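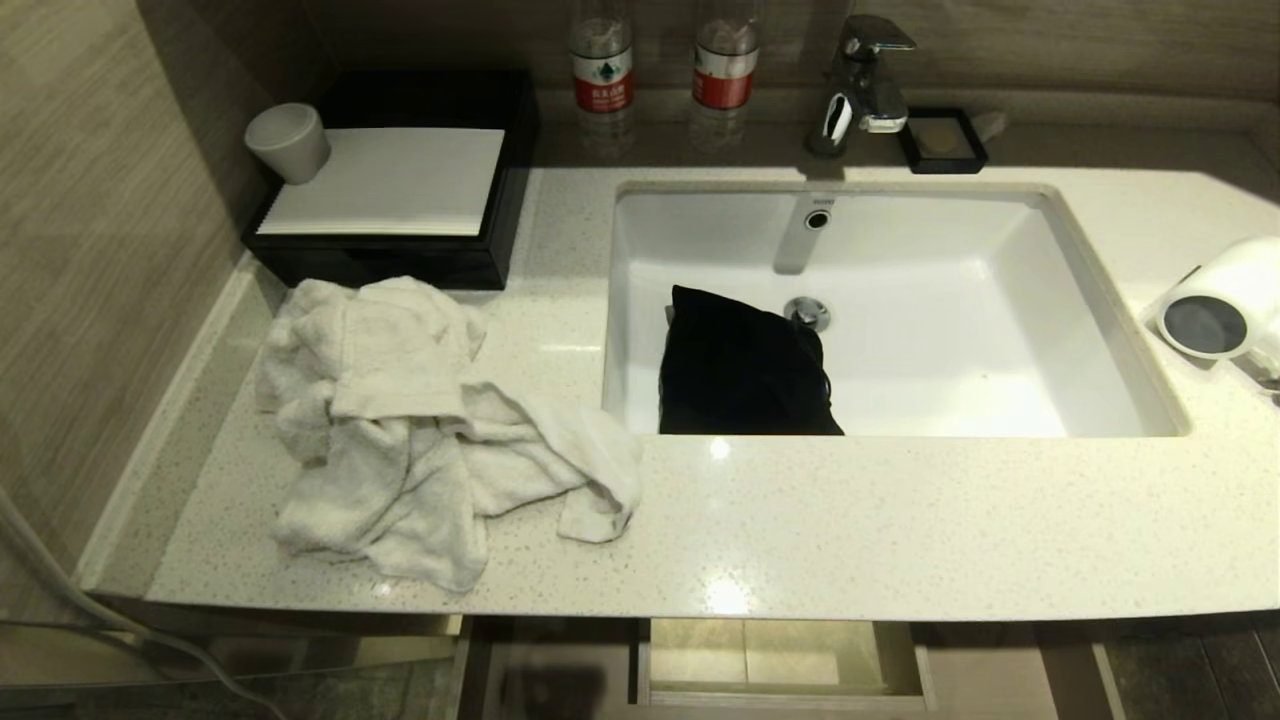
O que quer dizer o número ISO?

Nas caixas dos rolos fotográficos há um número escrito depois das letras ISO. Esse número indica a sensibilidade do filme, ou seja, a quantidade de luz de que ele precisa para formar uma fotografia.

Do que é feito o filme

O filme é uma tira de plástico coberta por uma camada fina de gelatina. Dentro da gelatina há cristais muito pequenos, que contêm prata. Quando a luz toca num cristal, este sofre uma alteração que os olhos ainda não conseguem ver. Só depois, no banho do revelador, os cristais alterados se transformam em prata escura.

Cristais grandes e cristais pequenos

Um cristal grande apanha luz com mais facilidade. Por isso, os filmes mais sensíveis têm, em geral, cristais maiores. A desvantagem é o grão: pontinhos que se notam quando a fotografia é ampliada.

Como se lê a escala

Se o número passa para o dobro, o filme precisa de metade da luz. Um filme ISO 200 precisa de metade da luz de um filme ISO 100. Um filme ISO 400 precisa de metade da luz do ISO 200 – e de um quarto da luz do ISO 100.

Que filme escolher

Na praia, em agosto, há muita luz e chega um filme ISO 100 ou 200. Dentro de casa convém um ISO 400 ou 800. Com um filme pouco sensível, a máquina tem de deixar entrar luz durante mais tempo, e qualquer tremor da mão estraga a nitidez.

Palavras novas

Sensibilidade: facilidade com que o filme reage à luz.
Grão: textura de pontinhos visível na fotografia.
Revelador: líquido que torna visível a imagem gravada no filme.

Texto de Elínborg Zoëga. Revisão de Sølve Løken.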